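Bench notebook, Bokley workshop – May

Back on the simulated table this morning before we let the Zaltia cell anywhere near real returns. It's the sorting job: household goods come in, get lifted, checked and put down in the right spot. The people on the Ladefoged line do 2,000 lifts a shift by hand, and I'd love to take 1,000 of those off their shoulders! 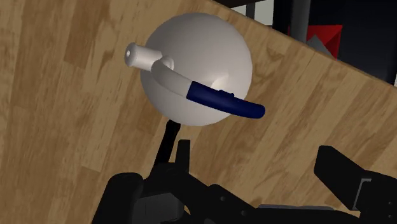
White body, blue grip, wrist view.

Round shapes still worry me most. I want to try a slower close on anything domed, and a second approach angle. Grip force stays at 75 for now – change one thing at a time.

Mixed table next, produce and hard goods together, as they arrive from Cakport on a bad day.
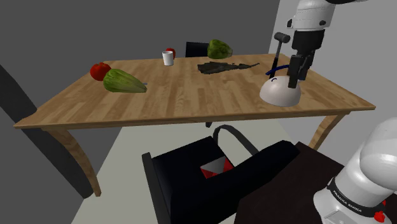
A reply from the line, passed on at lunch: fine by them if the arm takes the heavy stuff, but they want to keep the checking, and they want a say in how fast it runs. Fair, and useful. I've put a speed setting on the operator panel list, with 2 people trained per shift to change it.

Long-handled tools are on the list too.
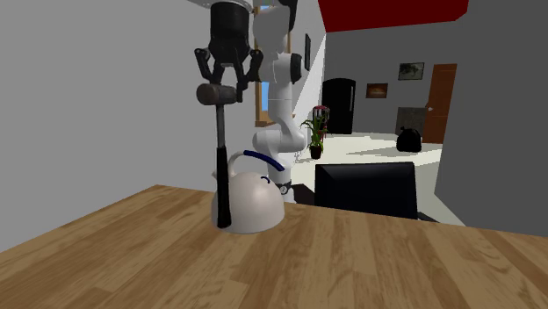
The checking job gets more interesting if we do this right. Less bending, more judging what can be resold. Still to do: write up the handover steps, ask the line which items they dread, rerun the domes at the slower close.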